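Progress report to the Dretolus fund, February

Thank you again for your patience with us over the winter! The rinse water reuse line at Baxter is now running on both shifts, and we have sent 246 fewer truckloads to the Arnel treatment works than in the same stretch of 2025 – a happy surprise for all of us. Two of the 12 filters still clog too soon, and Trusero will swap them in the spring.
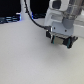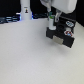
Robot arm over the white tabletop, two views.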